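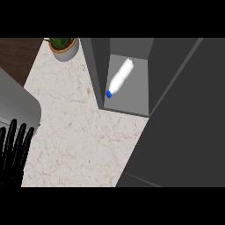
Simulate the cabinet before you build the arm

My position is simple. A person building a robot arm at home, or in a shared shop, should spend the first months in simulation and should model the awkward parts of the room before the arm itself is finished. The usual order is the reverse: frame, motors, wiring, hand, and then software on whatever weekends remain. I have followed the usual order twice and have two partial arms on a shelf.

The third build is a seven-joint arm with a four-finger hand, shared between me and Hamisi Mrema, who does the machining. The target task is retrieving a bottle from a kitchen cabinet. We chose it because it is dull and because it fails in useful ways. The render at the top is the test kitchen as the hand's camera gets it: marble counter, potted plant, gray storage unit, and a white bottle with a blue cap lying on its side on the shelf.

A standing bottle is an easy target. The hand can come in from almost any heading and close. A bottle on its side has one long axis, and the grasp has to be planned across it. Put walls around the shelf and most of the approach directions are gone before the planner starts. The neck end sits close to a wall, so a grasp near the cap is the worst choice available, and it is also the one a color-based detector will propose, given that the cap is the only strongly colored thing in the compartment. We lost 12 evenings to that detector. It found the cap reliably and was of no use to us. We now estimate the axis of the body and treat the cap only as a sign of which end is which.

None of this required a motor. It did require walls. Many hobby simulations I have looked at consist of a flat plane and a cube, and the results transfer to a flat plane and a cube. Pendo Gachanja, who shares our bench on Wednesday, argues that clutter can wait until the controller is stable on the plane. I disagree. A controller tuned in open space acquires wide elbow motions that have to be removed later, and removing them took us longer than starting over with the cabinet in place.

The same applies to hand geometry. Our first hand, called Birent in the drawings, had a housing wide enough to take the large servos we already owned. In simulation it reached the shelf and could not rotate once inside. Hamisi had not yet cut any stock, so the correction cost one afternoon of CAD. The second hand, Pruneteo, moves the servos back toward the wrist and drives the fingers by tendon. Tendons bring their own trouble - stretch, friction, retensioning - and I would not use them if the cabinet had allowed anything else.

There are fair objections. Maja Zalewska has built more working hardware than the rest of us combined, and her view is that contact simulation is bad enough to teach wrong habits. She is right about contact. Simulated plastic does not creep, and friction is one number that someone typed. Our bottle slides on its shelf in a manner that depends mostly on solver settings. I would not use simulation to choose fingertip rubber or to set a final grip force. For those we have a bench rig with one finger, a spring scale, and a box of empty bottles.

Reach, clearance, camera placement, and joint limits are another matter. They are geometry, and geometry transfers well if the room has been measured properly. Measure the room properly. Our first cabinet model had its shelf depth wrong by 19 mm, and every plan made against it was worthless.

The second objection is that simulation is not building. I have some sympathy here. People join a shared shop to cut metal, and an evening spent adjusting collision meshes looks much like office work. Against that, we have run 2,000 reach attempts and broken no gears. On my previous arm I stripped a gearbox against a table edge during the first week, and the replacement took a month to arrive.

Hamisi starts on the wrist bracket in September. Until then the remaining problem is the withdrawal: lifting the bottle enough to clear the front lip without driving the back of the hand into a side wall. The current planner lifts too early. I intend to split the motion into a short lift and a straight pull, with the wrist angle locked for the second part.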